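How Do Broken Bones Mend?
Horkthorpe Kids' Health Pages

Did you know your bones are alive? They have blood flowing through them and tiny cells hard at work all day long. So when a bone cracks, it starts fixing itself straight away. How amazing is that!

First, blood leaks out around the break and thickens into a clot, a bit like a scab on the inside. Then your body builds a soft, rubbery bridge across the gap. It's called a callus, and it can start forming within two weeks.
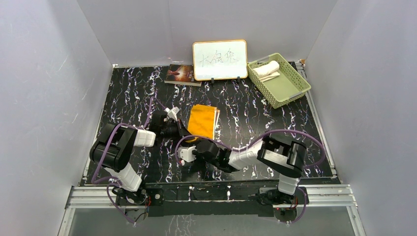
But does the new bit stay rubbery forever, one reader wanted to know. Great question! No, it doesn't. Bone cells move in and pack the bridge with calcium until it's hard. After that, other cells nibble away the lumpy parts (yes, nibble!) and tidy up the shape.

A doctor may put on a cast to hold the bone still while all this goes on. You might even get to choose your favourite colour! Some kids wear theirs for five weeks, and some need longer.
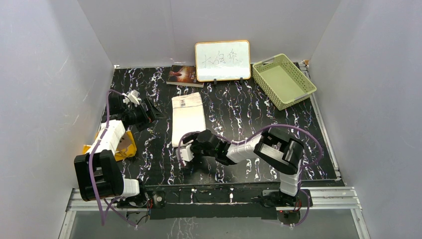
Page last updated: July

Is your cast itchy? Don't poke a ruler or a pencil down it, as you could scratch your skin. Tell a grown-up if it feels too tight, or if your fingers or toes tingle or go numb.

Words to know
Callus: the bridge your body builds over a break
Calcium: a mineral in milk, yoghurt and cheese that helps make bones hard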